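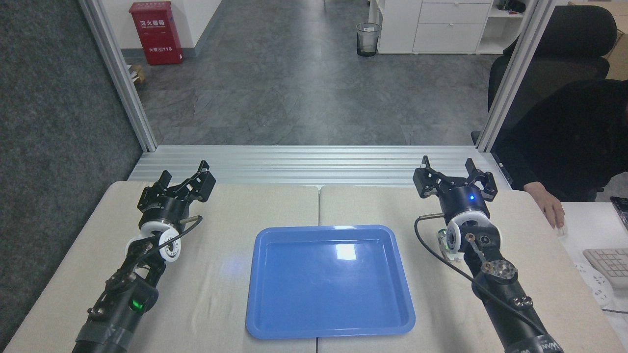

Blue plastic tray with rounded corners and a raised rim.

Tray (serving and carrying)

A tray is a shallow, flat-bottomed thing with a raised edge, made for carrying or holding other things. I've been keeping this little household encyclopedia going for years, and I still get more mail on trays than on kettles, so this entry has grown a bit!

The basic idea is very old. People were carrying food on flat boards and woven mats long before anyone thought to turn the edge up, and the turned-up edge (usually called the rim, or the gallery if it's a fancy standing one) is what I'd say makes a tray a tray. Without it you've got a board. I know some of you disagree and call a cheese board a tray, and I've left that argument on the talk page where it belongs.

Materials

Wood came early, along with basketwork and beaten metal. Silver ones were for showing off, and small ones for letters and calling cards are called salvers – I own one, badly plated, and keep my keys on it. Lacquered trays were made in East Asia for centuries before European workshops started copying the look on tinned iron, which you'll see sold as toleware or japanned ware. Then plastics came along and trays got light, cheap and very colorful. My own kitchen has 3 plastic ones and a wooden one from Tapsell that weighs about as much as a small dog.

Shapes

Rectangles win for stacking and for sliding into racks. Round trays suit a waiter, who can balance the weight over one hand and turn without clipping anybody with a corner. Ovals sit somewhere between the two. Rounded inside corners are easier to wipe out, and I wish whoever designed my old Driviletti had thought of that, as I spent years digging crumbs out of it with a toothpick.

Kinds you might run into

The butler's tray has hinged sides and sits on a folding stand. The bed tray has legs. The cafeteria tray hardly needs explaining, though school ones often have molded compartments so the peas stay away from the pudding. Seed trays and paint trays share the name and the general shape, but they get their own entries.

Care

Wood shouldn't be left soaking. Wipe it, dry it, and rub in a little food-safe oil when it looks thirsty. Plastic scratches, so go easy with scouring pads. Painted metal chips at the rim first, and once rust gets under the paint it creeps, so touch it up early. I dry mine standing on edge in the rack.

Related entries
Trivet
Salver
Lazy Susan
Tea cart
Cutting board
Lacquerware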